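Can a robot arm tidy up a table yet, or am I dreaming?

Asked by tallowgate in Home & Workshop > Gadgets

Hi all, long-time reader, first question. My mother is 81 and lives with us, and her hands are not what they were, so the job of clearing up falls to me - pens back in the cup, kids' blocks in the box, trays wiped and put away. It's the same job every evening at 5, and by August I was so tired of it I started reading up on robot arms. I keep getting lost in the details, so I'd love to hear from anyone who has spent time with one. Picking up small things and putting them where they belong is the whole job.
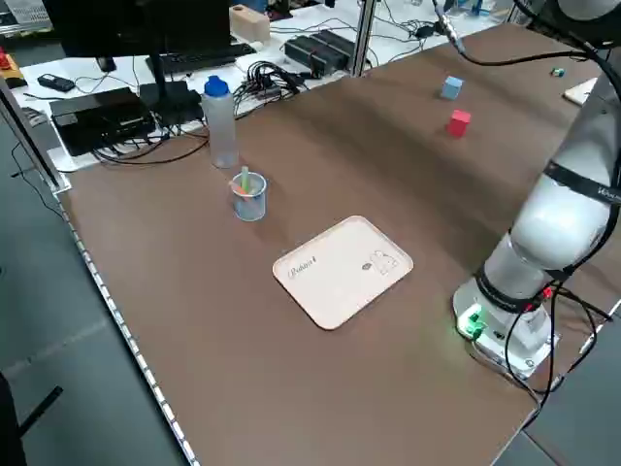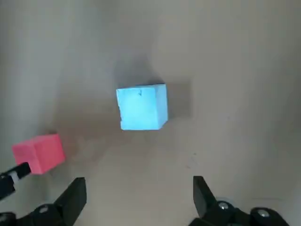
So, three things I'd like to know. Can an arm like this learn where things go in MY house, or only on its own table? Does it cope when something has been moved a few inches? And is there anything a regular family could buy in the next couple of years, or should I stop reading and buy a bigger box?

Thank you kindly!

Answer from Menaka Akanda (13 people found this helpful)

Hello and welcome! I worked on the packing floor at Trummont in Proltville until I retired, and we had two arms on the line by the end, so I can tell you a bit, though a factory is a much kinder place for a robot than a kitchen.

Blocks are about the easiest thing you can ask for. They have flat sides, they don't squash, and they stay put when you nudge them. A few inches either way is usually fine these days if the arm has a camera near its fingers and has been shown plenty of tries. Pens are harder than you'd think, particularly getting one down into a cup without tipping the cup over. Trays are a nuisance too - a thin edge lying flat on a table gives the fingers very little to get under. Ours never managed flat lids and we kept a person on that station the whole time I was there.

As for your own house, plan on somebody having to teach it there. When our line was moved to the other side of the building the light was different, and one arm missed 158 pickups on the first shift. It did get better after more training, but that took a patient young man named Wijesinghe the best part of two weeks.

I'd wait, dear. Give it a few years and look again.

Answer from lenum_owner

got the Lenum kit last year, paid 3,671 with shipping. it puts blocks in a bowl pretty good. wont do socks. fun if you like fiddling, slower than a kid

Answer from pottershed

Bigger box. Put a label on it.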